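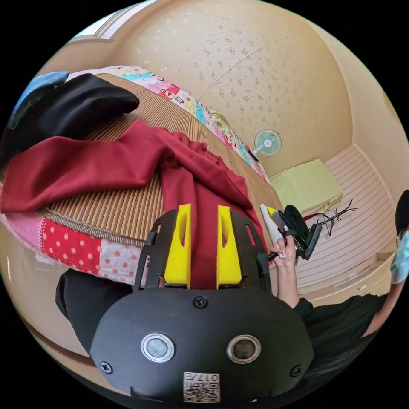 The Bed Is the Best Folding Table in the House

Rocío Campos folds everything on her bed. She has a table, but it is small and usually covered in mail. The bed is at a good height if she kneels, and in summer it has a woven mat over the top, so there is a firm, cool surface to work on.

She writes a household column for the Barrios neighborhood paper and has been getting letters about sweatshirts. Readers can manage T-shirts. Pants are easy. A thick long-sleeved top is what makes people give up and stuff the drawer shut.

Her advice starts with the surface. A quilt alone gives too much, and the fabric sinks and drags. A mat laid over the quilt fixes that. The stripes help too – line up a side seam with one of them and the fold comes out straight. She keeps a patchwork quilt underneath, polka dots and cartoon prints included, and lets the edge show.

Before any folding, spread the garment out. Find the tag at the neckline and you know which end is up. Pull the sleeves away from the body one at a time and smooth each from shoulder to cuff. Set finished pieces off to one side, darks together, so they don't get pulled into the next fold.

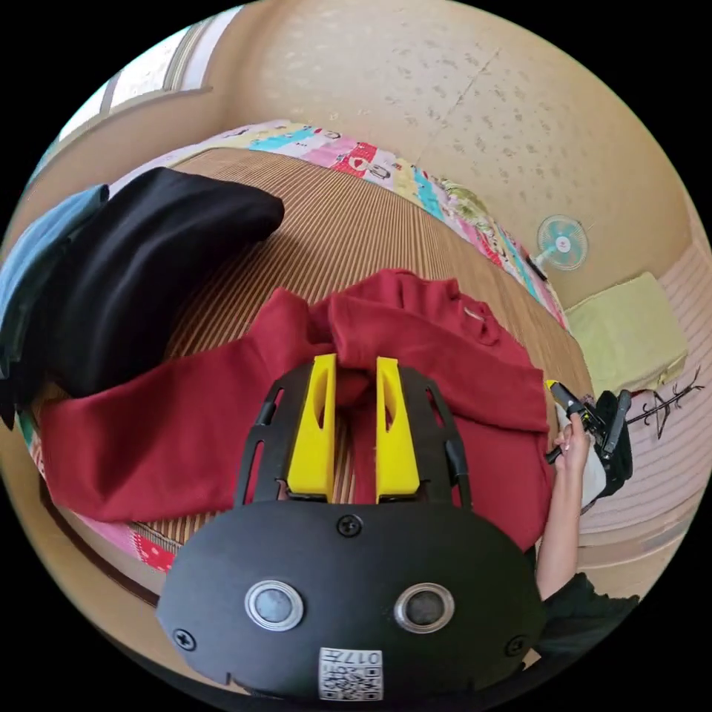

Why thick fabric fights back

Ravindra Yadav ran a laundry counter in Caltbridge for 14 years and folded sweatshirts most of that time. He says people fold them too small. A T-shirt can go into a tight little square, but a heavy top bunches at the shoulders, where the sleeve seam meets the body, and each extra fold makes the lump bigger.

His method has three folds. Lay the top face down. Bring one side in to the middle with its sleeve turned down along the body, then do the same with the other. Last, bring the hem up to the collar. Press the air out with a flat palm, working from the middle toward the sides. If a corner stays puffed up, open that half again and look for a twisted sleeve.

He doesn't stack them more than four high. The bottom one takes a crease across the chest that will need an iron. 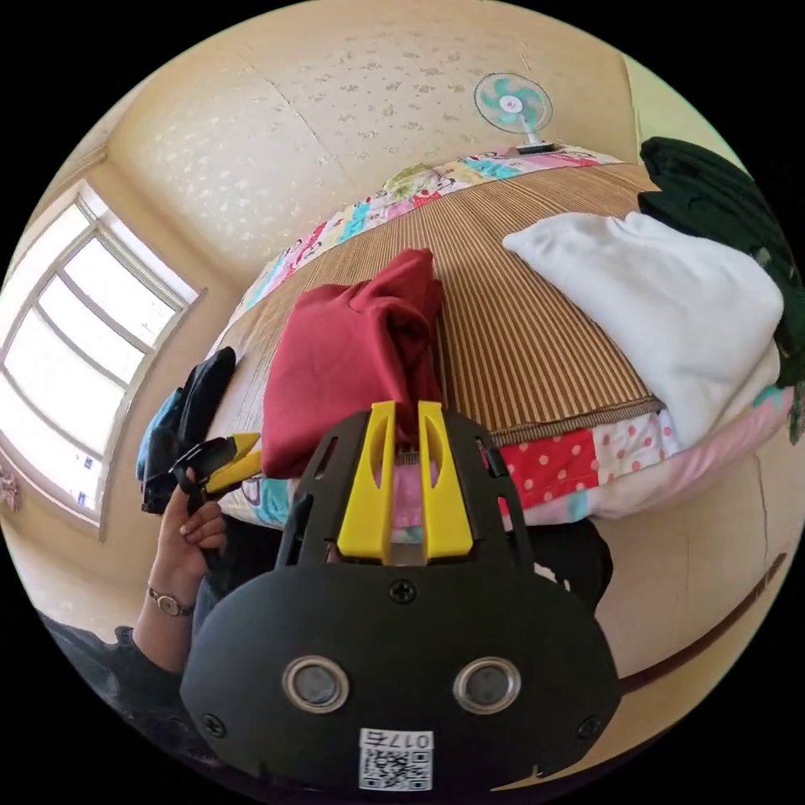 Where it all goes

Drawers in older apartments tend to be shallow. Montserrat Iglesias, who fits closets for a small shop called Pellarari, measures a folded sweatshirt before she orders a shelf. She likes a shelf 366 millimeters deep for adult sizes, with towels kept on a separate one.

For things worn again before washing, she suggests a rack with hooks near the bed. One coat per hook, and nothing on the floor. Anything still draped over the side of the mattress by evening gets folded or hung up.

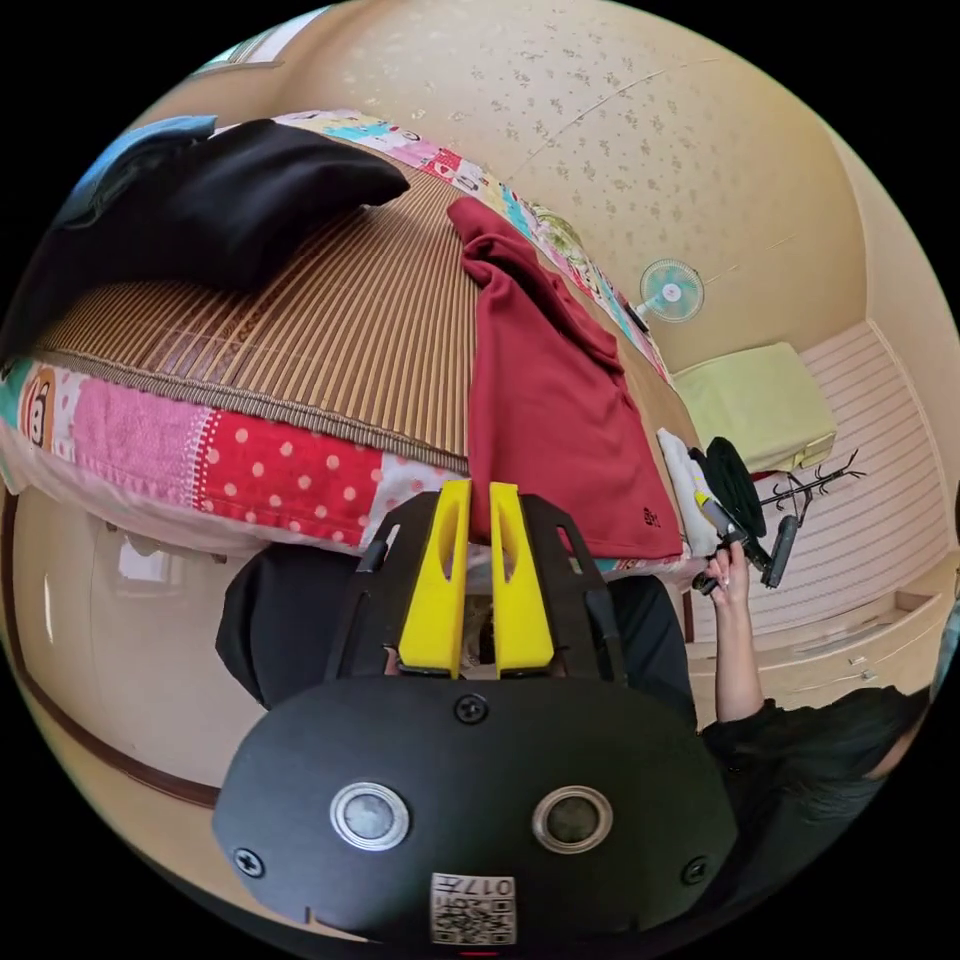
Dark red cloth over the side of the bed, with the striped mat and patchwork quilt.

Campos does her folding on Tuesdays, after the mat has been wiped down and dried by the window. She wipes with the grain, using a damp cloth and no soap. In March the mat is still rolled up behind the closet door, and she folds on a bedspread and puts up with the wrinkles.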